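Kulonine Tidy, the two-arm kitchen package: one month in

I rent my arms by the month, as other people rent vans. Kulonine's Tidy package is the software side: you bring the arms, they bring a library of kitchen chores and a monthly bill. Setup was promised in 30 minutes and took most of a Saturday, with Štefánia Gajdoš from their support desk on the phone for the dull parts.

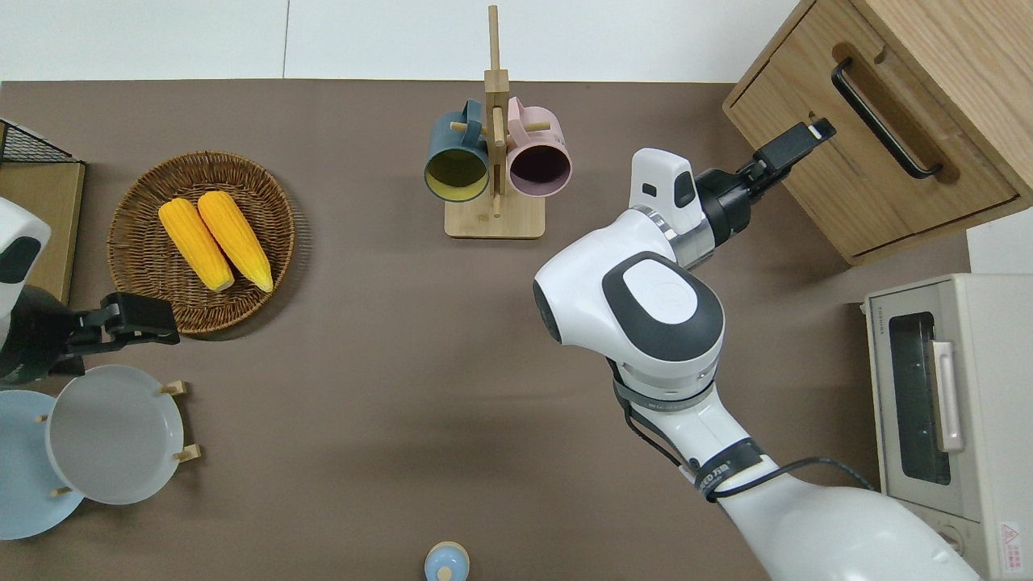 The chore library has 14 entries, and 8 of them are worth having. Mugs are the star turn. It will hang one up with the care of a butler handling somebody else's china, and at much the same speed. Drawers are hit and miss. Long bar handles suit it, small round knobs make it sulk, and the manual's advice is to buy different drawers.
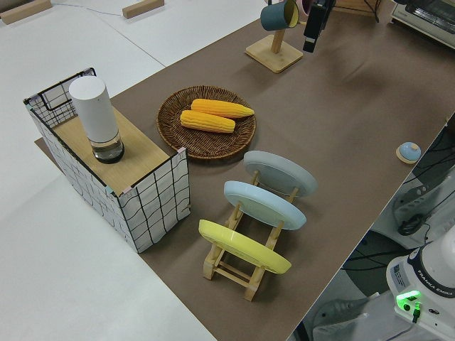

Teaching it a new chore is where the money goes. You guide the arms through the job a few times, name the things involved and let it think overnight. Naming is done by typing into a box, and I got through the wicker tray, the corn and the yellow plate at the front of the rack before it decided that "plate" was already taken. You can rename things afterwards, one at a time, in a menu I found by accident. Wavov's rival kit lets you do the lot on one page.
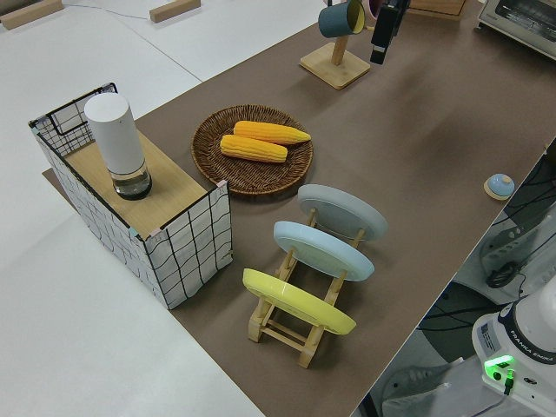 Support is good before five o'clock and a recorded tune after it. Natália Šimek, who shares my workshop, preferred the older Pliter software and still says so, mostly when mine is updating.

Good: mugs, clear manual, stops at once when told.
Bad: naming menu, updates at breakfast time, that tune.

I've renewed until July. Three stars, and a fourth if they fix the menu.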